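기어 백래시 얘기를 좀 길게 씁니다. 탁상용 인덱싱 장치를 손보면서 정리한 메모라 순서는 들쭉날쭉합니다. (타래)

백래시는 맞물린 두 기어의 이 사이에 남는 원주 방향 틈새입니다. 도면에서는 보통 피치원 위의 길이로 적고, 조립 현장에서는 출력축 각도로 환산해서 이야기합니다. 둘을 섞어 쓰면 계산이 바로 틀어집니다.

틈새를 0으로 만들면 좋을 것 같지만 그러면 안 됩니다. 윤활막이 들어갈 자리가 없어지고, 온도가 오르면 이가 서로를 밀어냅니다. 하우징과 기어 재질이 다르면 팽창량 차이도 넣어야 합니다.

제가 쓰는 장치는 Curkis 감속부에 Skurna 하우징을 얹은 구성입니다. 입력 쪽 피니언을 고정하고 출력축에 길이 135 mm 암을 물린 뒤, 끝에서 다이얼 게이지로 흔들림을 읽었습니다.

첫 측정값은 암 끝에서 60 µm. 각도로 바꾸면 1.5분 남짓입니다. 암 자체의 휨이 포함된 값이라 누르는 힘을 일정하게 유지해야 합니다. 저는 손 대신 작은 추를 씁니다.

여기서 흔한 실수. 한 위치에서만 재고 끝내는 것. 피치원에 편심이 있으면 틈새는 회전각에 따라 커졌다 작아졌다 합니다. 최소한 한 바퀴를 균등 분할해서 재고, 평균보다 최솟값을 먼저 봐야 합니다. 걸리는 곳은 최솟값 위치입니다.

중심거리 변화량과 백래시의 관계는 표준 압력각 20도 스퍼 기어 기준으로 2·Δa·tan20°입니다. 축간을 0.01 mm 벌리면 원주 방향 틈새가 0.0073 mm 늘어납니다. 근사식이니 변화량이 작을 때만 쓰세요.

압력각 14.5도짜리 구형 기어를 섞어 쓰는 분이 가끔 있는데, 모듈이 같아도 20도 기어와는 맞물리지 않습니다. 돌아가는 것처럼 보여도 소음과 마모로 드러납니다.

작년에 Wayne Parsons 씨가 Travau 공방 노트에 올린 시저 기어 방식도 시험해 봤습니다. 기어를 두 장으로 나누고 스프링으로 서로 반대로 벌려 틈새를 없애는 구조입니다. 효과는 있는데 마찰 토크가 늘어서 소형 모터에는 부담이 됩니다.

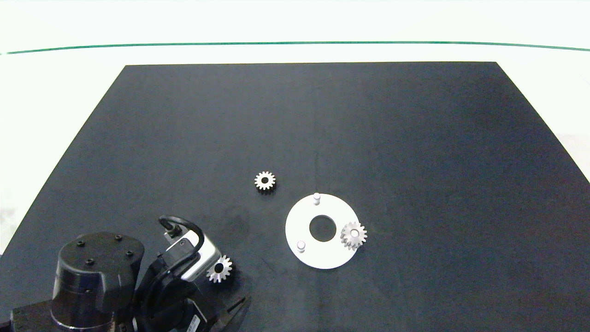
검은 매트 위의 은색 소형 스퍼 기어.

작은 기어는 이 두께를 버니어로 재면 오차가 큽니다. 핀 두 개를 대고 바깥 치수를 재는 오버핀 측정을 권합니다. 잇수가 홀수면 핀이 정확히 마주 보지 않으니 보정식을 따로 써야 합니다.

윤활은 저점도 그리스를 얇게. 많이 바르면 측정할 때 틈새가 실제보다 작게 읽힙니다. 저는 세척 후 무윤활로 한 번, 도포 후 한 번 재서 둘 다 기록합니다.

구동 708회 뒤에 같은 조건으로 다시 쟀더니 암 끝 기준 값은 거의 그대로였습니다. 길들이기 마모는 아직 판단하기 이릅니다. 다음 측정은 957회에서 합니다.

분할 위치별 측정값 표는 정리되는 대로 이 타래에 붙이겠습니다. 헬리컬 기어는 축 방향 유격이 섞여 들어가서 따로 다룹니다.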